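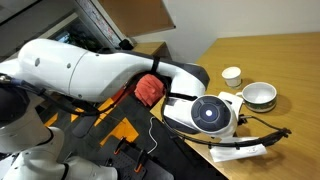

Orden y oficina | Hilos

Percy Tello
23/10/2021

Abro hilo sobre el famoso «método de los 90 segundos» para despejar una mesa compartida. Lo venden como si fuera física. Yo tengo mis dudas.

La idea, resumida: pones un temporizador, coges cada cosa una sola vez y decides en el acto si se tira, se lava o se guarda. Cuando suena, la mesa tiene que estar limpia. Lo leí en el boletín de Larkumance, que por cierto también vende el temporizador.

Primera pega. El método da por hecho que todo lo que hay en la mesa pertenece a una categoría. En una mesa de oficina, donde se come, se atornilla y se toma café, eso es mucho suponer.

Un vaso de papel, por ejemplo. Parece lo más fácil del mundo: a la papelera. Hasta que tiras el que alguien acababa de apartar para él y te pasas la mañana oyendo hablar del tema.
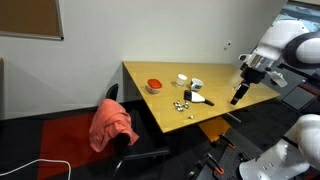
La mesa, con el táper de tapa roja, el vaso de papel y la ferretería menuda junto al borde.

Segunda pega, la ferretería. El boletín dice «agrupa lo pequeño y sigue». Vale, agrupo. ¿Y luego? Un montoncito de tuercas no está recogido, está amontonado. Y siempre queda una suelta, que es la que acaba en el suelo.

Vija Venckus me contesta que para eso están los botes. Claro, Vija, y el bote ¿dónde vive? Porque en la oficina de Clellcombe había 11 botes y las tuercas seguían en la mesa.

Lo que sí le compro al método: empezar por la comida. Un táper cerrado se lleva en dos segundos y la mesa parece otra. Lo malo es que ahí mucha gente se viene arriba, da la tarea por hecha y se va.

Tercera: las tazas. «Lo de lavar, al fregadero». Bien, pero eso es mudar el desorden de habitación. En la hoja de cálculo de Rivas contaban cada taza retirada como un éxito. El fregadero no salía en la hoja. 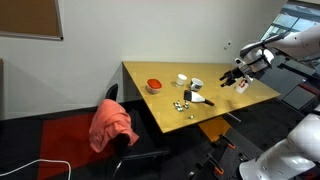 Y luego está lo de los textiles, que el boletín despacha en media línea. Una toalla en el respaldo de una silla ¿es desorden o está en su sitio? Para mí, si alguien la usa cada día, está en su sitio. Según Larkumance es «ruido visual». Me lo apunto para cuando me llamen a mí lo mismo.

Hice la prueba con cronómetro, por no hablar de oídas. En 90 segundos me dio tiempo a la comida, al papel y a una taza. Lo de atornillar se quedó donde estaba. Repetí en junio con otra mesa y más o menos igual.

¿Que quizá soy lento? Puede. Pero un método que solo funciona si ya eres rápido me parece un método regular – y el temporizador tampoco me dijo dónde guardar nada.

Me citan que en Barkgate lo usan y están encantados. Me alegro. Pregunté quién vacía allí el lavavajillas y sigo esperando.

Mi versión, gratis y sin aparato: primero lo que se puede pudrir, después lo que puede rodar, y el resto cuando haya un cajón libre. Si no hay cajón, el problema es el cajón.

Ya van 537 respuestas y la mitad son fotos de cajones. Silencio el hilo hasta mañana. Los que vendéis organizadores, por privado tampoco.

También en Orden y oficina
El cajón de los cables: tres mudanzas y sigue lleno
¿Sirve de algo etiquetar los estantes de la nevera común?
Bandejas apilables, una decepción por pisos

Contacto | © 2021 Percy Tello | Volver arriba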